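Filed under: Help & Questions > Wooden Boards and Table Tops

We use cookies to remember your basket and language. By continuing you accept this. Accept | Settings

Frequently asked questions about your Domudden board

Which oil should I use?

Any food-safe oil which dries is good. We finish our boards with Durine hard oil before they leave the workshop, and you can continue with the same one. Please do not use olive oil or sunflower oil. They stay sticky and after some months they begin to smell.

How often must I oil it?

In the first month, once a week. After that, when the surface looks dull or when water does not make drops on it anymore. For most kitchens it means every six or eight weeks. In winter, with the heating on, a little more often.

Can it go in the dishwasher?

No. Also not "only one time". Wash it by hand with warm water and a little soap, wipe it, and let it stand on its long edge until it is dry on both sides.

My board is bent. Is it broken?

Probably not. A board that lies on a wet counter takes water from one side only, and this side grows. Turn it over, put it on two sticks so the air can pass, and wait three or four days. If it is still bent after one week, write to us with your order number.

How do I remove garlic or onion smell?

Coarse salt and half a lemon. Rub, wait ten minutes, rinse with cold water. Oil it again the next day -- lemon takes some of the finish away.

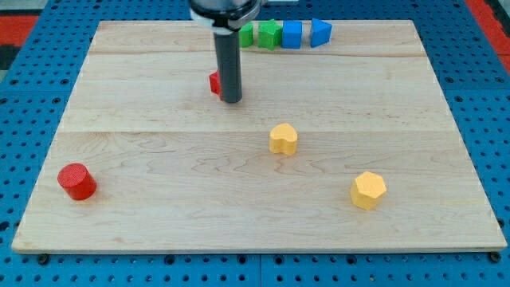
Do you make boards to my own size?

Yes, in maple, beech and walnut. Send the length, width and thickness to Nevzat Bayram, who answers all custom requests himself. He normally needs three weeks, but in December please count five.

What is the difference between Aydoğan and Trasoslow?

Aydoğan is our thicker series, with a groove for juice. Trasoslow is thinner and lighter, made for bread and cheese. The care is the same for both.

Can I sand it again?

Yes. Start with 120 grit, finish with 240, always along the grain. Clean off the dust and give two thin coats of oil, with one night between them.

Last updated: October 18, 2023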